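Kokport gripper station: setup and upkeep

Workshop gallery, May

The Kokport station is a white bench in the end room at Stavance, with a pair of hand-held grippers, two marker cubes and more cable than we would like. These pages are for the people who share it. Masanobu Wada looks after the grippers and Hatsue Chiba looks after the recording software and the bench itself. Most of what follows comes from their notes.

The grippers are serviced every 2,000 cycles, or sooner if the fingers stop closing evenly. The counter read 935 when we started these pages, so the present set has a good way to go. Between services the work is mostly wiping, tightening and checking the markers.

Start of a session

Both grippers come out of the case together and go on charge for 40 minutes. While they charge, Hatsue wipes the bench and checks that the cables behind it are seated. The small black plugs work loose if someone leans on them. Masanobu then opens and closes each jaw by hand, feels for grit in the slide and looks at the rubber on the fingertips. Anything with a split in it goes in the Ebihara tin and is replaced before we carry on.
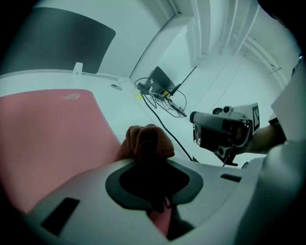

Soft things are the best check of the fingers we have found. A worn pair will hold a box well enough but lets cloth slip out at one side. If that happens, slacken the two screws at the base of the finger, push it square against the stop and tighten again. Do not use the long driver from the Plerker kit, as it strips the heads.

Markers

The cubes must sit flat on their mounts. A cube that has turned even slightly will give a track that drifts, and the whole session has to be done again. Press each one down and try to twist it. If it moves, change the pad underneath. Clean the faces with a dry cloth only, as the spray takes the black off.

Flat objects

Thin, flat objects are awkward because the lower finger has little room to get under the edge. We take them with both grippers, one from each side, and keep the wrists low. Masanobu wants the fingertips checked again after a run of these. 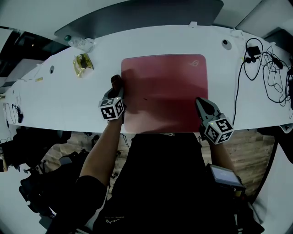

Both grippers at the closed laptop, left fingertip on the lid. Each carries its own marker cube.

Putting away

Jaws open, power off, cubes left on. The bench is free for other groups on Saturday, so leave the cables coiled. Faults go in the blue book by the door, with the counter reading next to them.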